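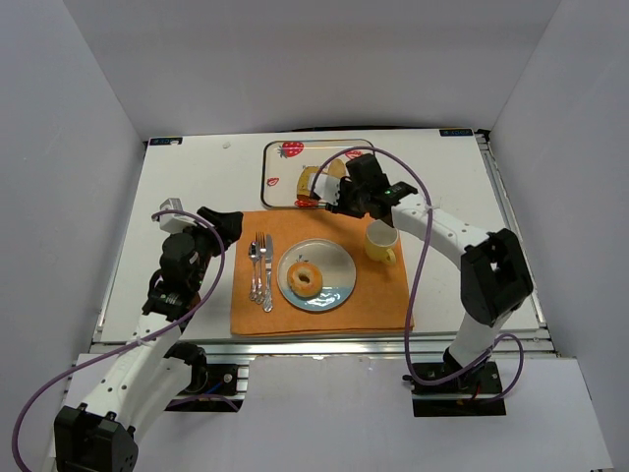 Talks > Spring series > Speaker notes
Home Program Speakers Slides Contact

Teaching two arms to finish what they started
Speaker notes, 3/31/26

Start with thanks, and don't rush them. Thank Concetta for the invitation and for putting up with my questions about the projector. Then go straight to the idea: a robot that has learned a long job by watching people do it tends to lose track of where it is in the job, and our method, which we call Jindus, gives it a small running note of what it believes has been done and what should come next. Say that slowly, it's the whole talk. Then bring people to the breakfast table, because it makes the trouble easy to see. The right gripper has hold of the bread over at the strawberry tray, and there's a donut on the plate. Now ask the room: if all you had was this one look, would you know whether the next stop for the bread was the plate or the tray? You wouldn't, and neither does a policy that only looks at the latest picture. Give them a moment with it (I always want to fill the silence, and I shouldn't).

Next, how we used to do it. Tell the December story, but keep it short this time! We had a perfectly nice imitation policy, trained on 300 demonstrations, and it would do lovely work for a while and then start undoing it. An item would go across, and come back, and go across again, and we stood there like parents at a school play. Our first thought was that we needed more demonstrations. We collected more, and it dithered a little more smoothly.

What changed our minds was sitting down and labeling the failures by hand. I did a good share of these myself, with a great deal of tea. We looked at 73 failed runs, and in most of them the grasping was fine. The arm picked up what it meant to pick up. It had simply meant the wrong thing for that point in the job. I'd like the students in the room to hear this part especially: go and watch your failures, one after another, before you buy or build anything.

Now the method itself. Two pieces. The first is a progress reader, which takes the last stretch of camera views and writes down a short guess at the stage we're in. The second is the ordinary motion policy, which gets that guess along with the current view. The reader runs slowly and the motion policy runs fast, and they're trained apart. Mention that we tried training them together and the reader got lazy, in the sense that it learned to pass along whatever the motion policy already knew. If anyone wants the details, the Marchetti notes have them, and I'm happy to stay after and draw it on the board.

Don't forget to explain the "change your mind" rule. The reader has to hold a new guess for 5 readings in a row before the motion policy hears of it. It sounds too simple to bother mentioning, and I left it out of the Braletgate version of this talk, and it was the first thing I was asked about.

Before results, pause on the setup again. The arms sit one on each side, with the placemat, plate, mug and cutlery laid out between them and the bakery items on the tray at the back. Every trial has a written goal, and the goal is what changes from one trial to the next.

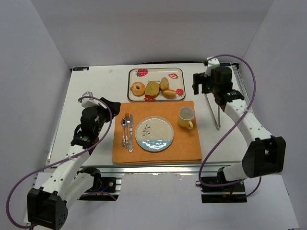
Nigel Bunting wrote to me after reading the draft and asked whether the progress note was really a memory at all, or whether we had quietly handed the robot a checklist and called it learning. I think it's a fair question and I'd like to read it out in full if there's time. My answer is that the stage names are ours, so yes, a person wrote the list. What the system learns is how to tell which stage it's in from what it sees, including after something has gone wrong, and that's where the old policy fell down. Nigel wasn't fully persuaded, and I should say so.

Results, then. On the held-out goals we ran 22 trials with the reader and the same number without. Show the bars, let people look, and point out that the gain is nearly all in the later stages. The early stages are a wash. Please remember to say that the reader makes one kind of trouble worse: when it's wrong, it's wrong with confidence, and the arms will wait politely for a thing that has already happened. We have a timeout for this and I'm not proud of it.

Last bit is what comes next. We're moving the whole thing onto Grorko, our newer training code, and we'd like the reader to come up with its own stages. Early days. Close by inviting people who have long, fiddly tasks of their own to come and talk to me, and leave the contact slide up through the questions.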